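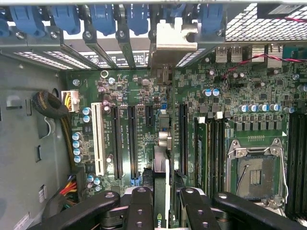
Graphics card and motherboard inside the open workstation.

Search this site
Enter keywords

Besmont Accordion and Folk Music Circle
Minutes of the meeting of May 11, 2023

Chair: Obadia Ogola

1. Minutes of the April meeting
These were read and accepted with one correction: the duo Cilteo played two sets, not one.

2. New record
The mixing of the Praltis album is finished. The members listened to 6 tracks. The slow waltz was liked very much. In the opening polka several members found the bass too loud, and the chair will ask for it to be lowered a little. It was agreed to order 800 copies on CD.

3. Summer concert
The hall has 174 seats. Praltis will play for 90 minutes with a short pause, and Cilteo will open the evening. The question of dancing was discussed for a long time. It was decided to leave the space before the stage free of chairs.

4. Instruments
The Marchetti accordion has two reeds which do not sound well in the high notes. It shall be sent for repair before the concert. Until then it is not to be lent.

5. Other matters
A member asked if the song texts can be printed in the booklet. The chair will find out the price.

The date of the next meeting will be sent by post.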